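About Galtthorpe Pigments

We've been making colour in the same low brick building at the end of Bolgate Lane for longer than any of us meant to. It began as a paint shop with a bench out the back, where people would bring in a chip of old wall or a scrap of ribbon and ask if we could match it. Mostly we could, and word got about, and after a while the bench was busier than the shop - so we closed the shop and kept the bench.

These days there are seven of us, and what we do is weigh, blend and pack dry colour for potters, printmakers, plasterers, soap makers and anyone else who would sooner mix their own than buy it in a tube. We keep 55 colours on the shelf all year round and we'll make up others if you ask nicely and give us a bit of time. The greys are probably our best sellers, but it's the pinks that people write to us about.

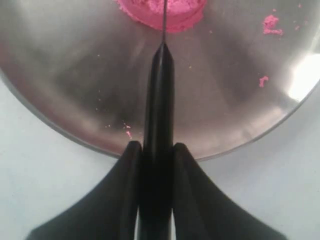 Pink powder in one of our steel dishes.

Every colour we make goes through a dish like that at some point. Powder does what it likes, you see. It clumps, it crumbles, it gets up your sleeves and into your sandwiches, and a plain metal dish lets you have a proper look at it before it goes any further. We check the shade by the window first thing in the morning, then again under the lamp, and if the two don't agree we have a cup of tea and look again.

Yuto Miyazaki looks after our blending room and has kept a card for every batch since he started, over 3000 of them now, each with a thumb-sized smear of colour in the corner. If you bought a bag from us years ago and need the same again, give us whatever is written on the label and he'll go and find the card. He rather enjoys it.

Our smallest bag is the Cluresico sampler, which holds 4 colours of your choosing and suits schools and first-timers very well. Larger orders are packed to suit the job.

Visitors are welcome most of the year, though we close for part of June to give the place a good scrub. Please ring ahead, and wear something you don't mind taking home a different colour.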